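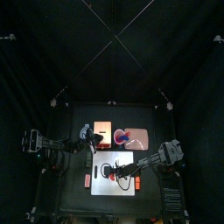
Levurar abre en Ocampo un taller de panadería para vecinos y pequeños hornos

Ocampo, junio. La empresa Levurar, que produce masa madre para panaderías, comunica la apertura de su nuevo taller de formación en Ocampo. El taller ocupa una planta de 800 metros cuadrados en el antiguo almacén de Kerkex, cerca del mercado, y va a ofrecer cursos durante todo el año.

El primer programa tiene 18 cursos. La mayoría se dirige a profesionales que ya trabajan con levadura y quieren pasar a fermentaciones largas. También hay cursos de tarde para personas sin experiencia, con un máximo de 70 plazas por mes. En ellos se aprende a refrescar la masa, a formar las piezas y a conocer el punto de horneado.

La harina llega del molino de Zimdale, con el cual Levurar colabora desde sus comienzos. Es una harina de trigo de invierno, molida en piedra – la misma que la empresa usa en su propia producción.

«Recibimos muchas preguntas de panaderos que tienen un horno pequeño y poco tiempo. Para ellos hemos preparado estos cursos», explica la dirección de la empresa.

La inscripción está abierta en la recepción del taller, de 9 a 14 horas. Los hornos con menos de cinco empleados pagan la mitad de la matrícula. El pan hecho en los cursos se entrega cada tarde al comedor municipal de Ocampo.

Contacto para la prensa: Levurar, oficina de comunicación, Ocampo.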